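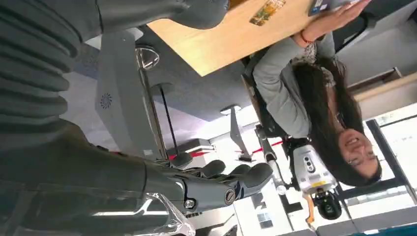 Dulce Alvarado wrote to me after the last gallery that a box with dividers beats a drawer every single time, and that she'd given up on drawers back in January. I laughed, because I had just come around to the same idea! Cards slide to the back of a drawer, they curl, they hide under the stapler, and then you find them when you're looking for something else.

So, hello again, and welcome to the desk gallery, 16/06/2024. Room 611 at Arnport has been my project for a while now (the little shared office with the blue-gray carpet, for those of you who've been up there), and this time it's all about the cards. Small ones, the kind with a bright printed corner, the sticker kind with yellow and orange and green on them, the gold-colored ones that look fancier than they are. They get everywhere. I've found them on the white counter, on the desk, and once inside a shoe.

The plan was simple. Get the cards into one place, keep the laptop where it is, and don't touch the router under any circumstances (I learned that one the hard way, and the people next door at Ketilsson learned it with me). The desk is really two pale tabletops pushed together with a seam between them, and the front edge has gotten pretty worn. I'm fond of it anyway. It was left over when Alarstead moved out, and I'd rather have a desk with some miles on it than one I'm scared to put a mug on.

I gave myself 30 minutes. You can stop laughing.
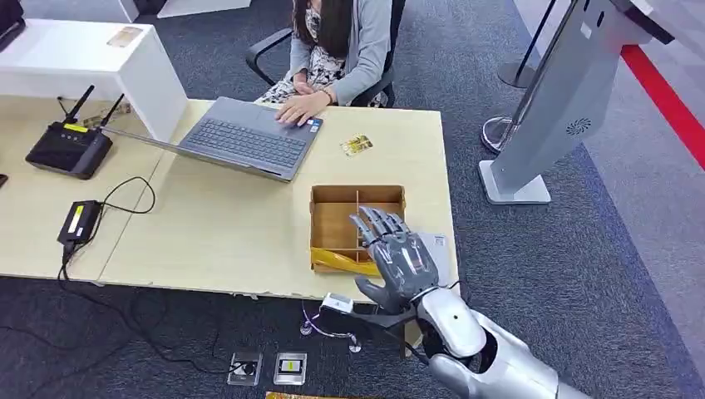 Someone in the comments wanted to know why I bother with a cardboard box when the plastic ones last longer and you can wipe them. Fair enough, and for screws or beads I'd go plastic too. For cards I like corrugated board. It's soft on the corners, it weighs nothing, and if one divider is in the wrong spot you pull it up and move it over, or trim it with scissors. Try doing that with plastic!

Mine has one long divider down the length and shorter ones going across, so you get a grid of little cells. I keep it near the front edge of the desk, where I can reach it without leaning over the laptop. That took me ages to figure out. For weeks I had it on the counter behind, and guess what, I never once got up to put a card away. I just made piles.

If you're setting up a box like this, sort first and label last. I always want to do it the other way around, with the nice pen and the little stickers, and then half the labels are wrong by lunch. I started with 20 labels that I'd written out at home, and 11 of them made it. The rest are bookmarks now.

Before I go on about labels forever, a word for the floor. I do the floor last and I don't enjoy it. Small cards and flecked carpet are a terrible match, you can look straight at one and not see it. What works for me is rolling the chair out of the way, checking between the spokes of the base (things love to collect by the casters), and then going slowly along the wall side. I leave the floor outlet alone apart from a quick brush, and I do it by hand.
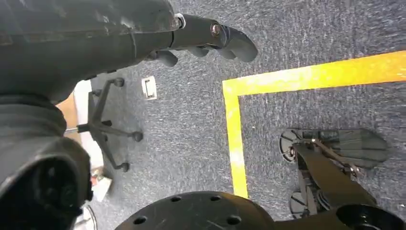

How deep should the compartments be? Deep enough that a card can stand on its short side with a finger's width still showing, so you can grab it without digging.

I got mine by mail order from a little shop called Urnness, by the way. They send it flat, and you slot the partitions together yourself. It's fiddly for the first few and then it gets weirdly relaxing. Put some music on.

And then there are the cords. Oh, the cords. The router sits on the left with its two antennas up, the adapter lies a bit in front of it, and everything runs off the front edge and down to the carpet. I know, I know, it should all go off the back. Next time I'm going to try

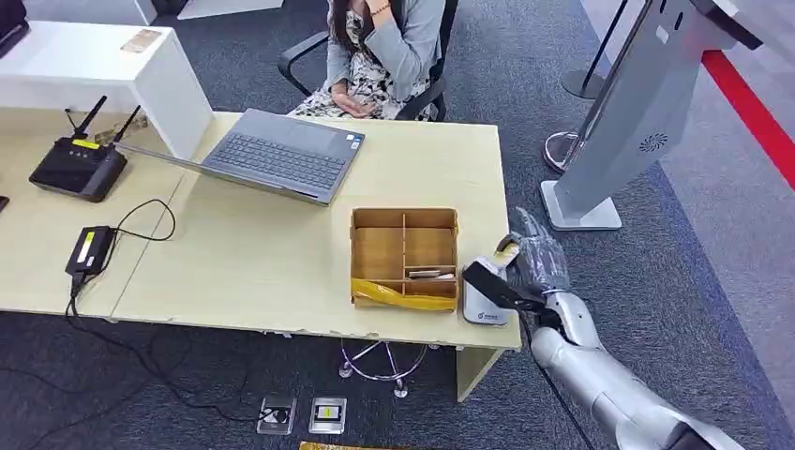
a couple of those stick-on clips along the side, so there's one neat line going down and I can still slide the box over when I need the elbow room. If they peel off the way the last ones did, I'll use a bit of string and call it done.

Still on my list: a better spot for the odd cards that don't belong to any group, new tape for the corners of the old boxes at home, and a small lamp for the counter. If you've got a lamp you like that doesn't take up half the surface, leave me a note in the comments. I'll put the cord clips in the next gallery, good or bad.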